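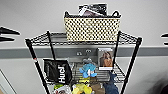

Wire shelving with a handled basket on the top shelf and soft toys on the shelf below.

Workshop and Household Tips: Teaching a Tidying Task on Open Shelves

The following guidance is issued by the Pralico home robotics workshop at Olton for members who demonstrate shelf tasks, by hand or by remote control. It was last revised on 11th June.

Before the demonstration
Decide on one task and state it in a single sentence, such as "Move the blue plush toy to the top shelf." Clear a landing spot beside the basket first. Papers that stand tall in a basket should be left alone until the simpler moves have been recorded.

Guiding by hand
Hold the arm behind the wrist and keep fingers away from the gripper. Approach soft toys from the front and close slowly. Lift the toy clear of the wire before drawing it back, as loose fabric and tags catch easily in an open grid. Pause for two seconds at the start and end of each move.

Working by remote control
Set the speed to its lowest level when reaching between shelves. Posts are easily misjudged on a screen, so bring the arm in straight and avoid swinging it sideways. Baskets with loop handles should be taken by one handle only if they are nearly empty.

How many to record
Plan on 20 good demonstrations for each object. Shift the object slightly after every three. Delete any attempt in which the toy was dropped or the shelf was bumped.

Care of shelves
Wipe wire shelves with a damp cloth and dry them fully. Members using the Breltia controller should return it to its charger after each session.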